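Folding Methods for Short-Sleeved Tops: Does the Method Matter?
Project report, second-year Textiles and Household Studies
Virgil Bogdan
Supervisor: Bogdan Onu
Submitted January 8, 2019

1. Why I picked this

My starting point was a leaflet from Jomano, who sell drawer dividers. It says that a shirt folded "the right way" comes out of the drawer ready to wear, and that the wrong way ruins it. The leaflet never says what the wrong way is. I have been folding T-shirts badly since I was old enough to be told off for it, and most of them look fine once they have been on for ten minutes. So I wanted to know whether the method makes any difference you could see, or whether people are being sold a habit.

I read what I could find in the Staltport library. Most of it was advice with no test behind it. The only piece that gave a procedure was the Văduva handout we use in class, which compares the book fold (in half down the middle, sleeves in, then up in thirds) with the roll. It says the roll is better for travel. It does not say how anyone found that out.

2. What I did

I used 8 cotton T-shirts, all washed in the same load and dried flat. Four were book folded and four were rolled. They went into the same drawer for two nights. Then each was taken out, held up by the shoulders and given a score from nought to four for creases, nought being none. Two people scored, me and a classmate, and neither saw the other's sheet until the end.

I had planned to start every fold from a shirt that was already laid out. This turned out to be cheating. Shirts come out of a basket in a heap, and getting from the heap to something you can fold is half of the job. The Jomano leaflet skips it completely and so does the handout. I added a preparation stage: find the collar, get hold of the top edge, pull it straight, lay the body down.

The same kind of shirt, bunched up and spread out:
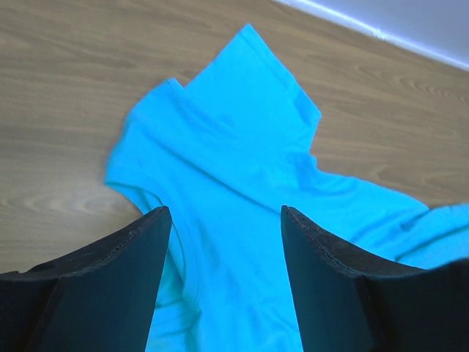
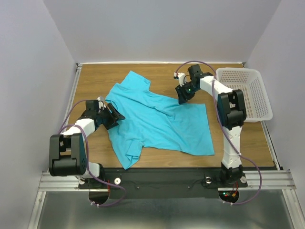
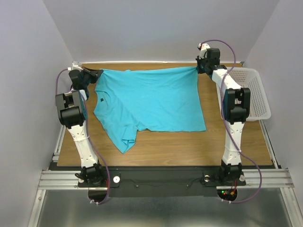
3. Results

The book-folded shirts scored slightly worse on average, and the whole of that difference came from one shirt. It was the one I folded last, in a hurry, with a sleeve doubled under. If I leave it out the two methods come out level. I don't think I am allowed to leave it out, but I also don't think it proves anything about book folding. It proves something about me at the end of an afternoon.

The creases that did show up were mostly across the chest, and both scorers noted them in the same places. When I went back to my preparation notes, three of the four worst shirts were ones where I had written "top edge not straight" or "gave up smoothing". That interests me more than the question I set out with. A wrinkle that is there before the first fold gets pressed in by every fold after it, whichever method you like.

4. Problems

The sample is small. The scoring is a matter of opinion — my classmate gave nought far more freely than I did. Two nights in a drawer is kinder than a suitcase, so I cannot say anything about travel, and I would ask how the handout can. I also did not record how long the preparation stage took, which I regret, as I suspect it took longer than the folding.

5. What I would claim

Very little. On these shirts, in this drawer, rolling and book folding gave much the same result. Pulling the shirt straight beforehand seems to count for more than either, and I would want to test that on its own, with the folding kept the same every time. Mr Onu has suggested repeating it in July with polo shirts, where the collar will get in the way.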